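Plestura Cloth Handling: Gallery

Plestura is a data project on cloth handling, run out of a shared workshop by Chutima Panyasiri and Bart Van der Linden. The goal is a large set of short demonstrations that a policy can learn from, all done by people using hand-held grippers. Collection started in December with one table and one pair of grippers.

The page was last updated on 15th August. The set now holds 246 accepted episodes from the current round. Episodes from the first round used an older marker layout and are kept in a separate folder under the name Catberg. Please don't mix the two when training, as the calibration files differ.

Notes on the current round

Each collector does blocks of 15 episodes and then takes a break of at least 10 minutes. Longer blocks were tried in the first round. The motions got faster and sloppier toward the end, and a lot of those episodes were thrown out in review.

The task list has four entries: pick up, flatten, fold in half, and move to the tray. The starting shape of the cloth is changed between episodes. Collectors drop it from a low height and leave it as it lands.

Failed grasps stay in the set if the collector recovers and finishes the task. Episodes where a marker is hidden for a long stretch are marked for review, and Bart decides whether they stay. Chutima handles the labels and the train and test split. The split is made by collector, so the same hands don't show up on both sides.

Towels will be added in the next round under the name Wainwright. Anyone who wants to try the loader first can ask for the small sample folder.

Gallery

Pick up, gray cloth. Both grippers are in use, with the cloth pinched and lifted off the round table. The marker cubes are mounted on the grippers, and the white tray is at the far edge.

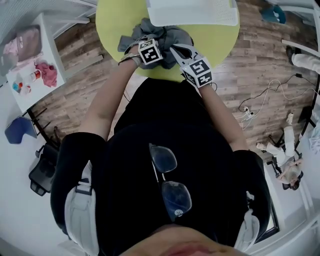 Can the same episodes be used to train a one-armed robot?

Only in part. The pick up and move to the tray tasks can be done with one arm, so those episodes can be filtered down to a single gripper track. Flattening and folding depend on both hands pulling against each other, and a one-armed setup would need its own demonstrations for them.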